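What should we ask for when a robot company offers to demo at our open day?
Print this page | E-mail this page
Posted by Melina Drakos, 3/7/19

I run a small packing shop. We put soap, candles and other people's wedding favors into boxes, and every December we fall behind and I pack until my thumbs quit. A sales rep from Tromance has now offered to bring an arm to our open day and "let it do the talking." There would be 200 people through the door, plus sandwiches.

I have seen one trade show demo in my life. The arm waved at us and handed a man a pen. I have no idea whether that means it can put a bar of soap in a box. What should I ask them to show, and is it smarter to go see one at their place first? Also, how close can people stand? My aunt will try to touch it.

Efthymia Galanis

Go to them first. I went to the Koutsoukos open day last year with a notebook full of serious questions and spent the first hour eating their cookies, so learn from that. When I finally got to the benches, the useful thing was getting near enough to see the fingers.

Everybody looks at the arm. The arm is fine. All arms are fine. What decides whether your soap gets into the box is the last couple of inches, and that part is usually plain to the point of being rude. Two dark plates, some screws, and on the one I stood behind, a pair of pads in lime green. 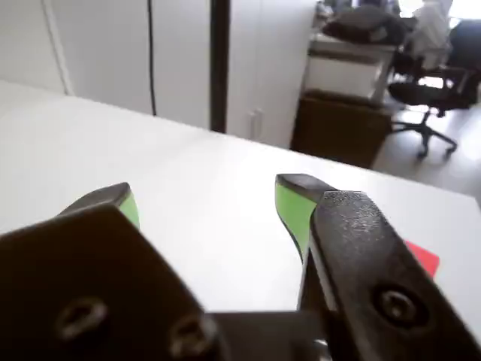

So ask what the pads are made of, how long a set lasts, and what a new set costs. I asked all three. The first got me a brochure, the second got me a different brochure, and the third got me a man named Iason Konstantinidis, who was very nice and told me $300. I have paid less for shoes, but then I have never asked my shoes to pick anything up.

Then bring your own stuff. Put it in a bag and produce it at the bench like a magician with no training. They had been working with bits and pieces of their own, and those behaved themselves. I brought a jar of our olives and a flat pouch of oregano. The jar went fine. The pouch got picked up on the fourth try, by which time there was a small crowd rooting for the pouch.

The bench I liked best had a teal container that looked like a cartoon animal with its mouth wide open, eyes and an ear and all, and something red down inside it. Silly thing to point a robot at, I thought, and I stayed there longer than anywhere else. Getting a finger near an opening is a much better test than waving. There was a great nest of black wire behind the hand and a circuit board lying right on the table, so if you want to know what you'd be buying, ask whether you are looking at the product or at somebody's work in progress. At that bench I got a long pause and then a cheerful "well, both." 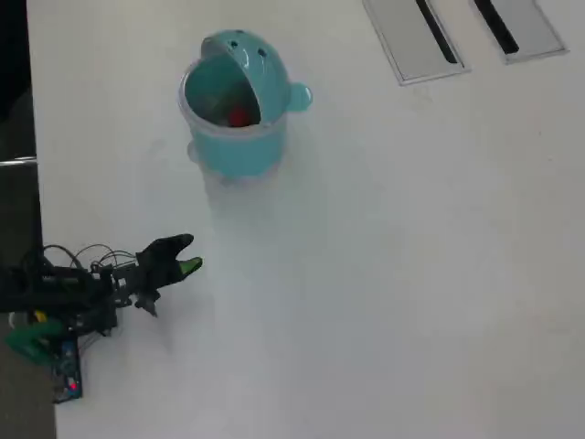
What I'd put in the e-mail to the rep

1. Your product, your box, your tape. No substitutes.
2. 500 picks in a row, and they write down the misses. If they won't do it in front of guests, they can do it the day before in front of you.
3. Someone from your shop sets it up for a new item while they keep their hands in their pockets.
4. A written price with the fingers, the stand and the training in it. Mine grew by $3,000 between the bench and the parking lot.

Keyvan Golestani

Mostly agree with Efthymia, except on number 2. Nobody at Tromance is going to stand there that long for a shop your size. Ask for an hour and take what you get.

On the aunt: get the safety paperwork from the rep before the day and have them say in writing where the public stands. Put tape on the floor, then put a table behind the tape, then put the sandwiches at the other end of the building. We did the first part only at Witport and a gentleman leaned over to give the arm his business card.

Iason Athanasiadis

we have a Gisunport one. its ok. bad with shiny bags. dont let them demo near a window, ours got confused when the sun came round and they blamed the bags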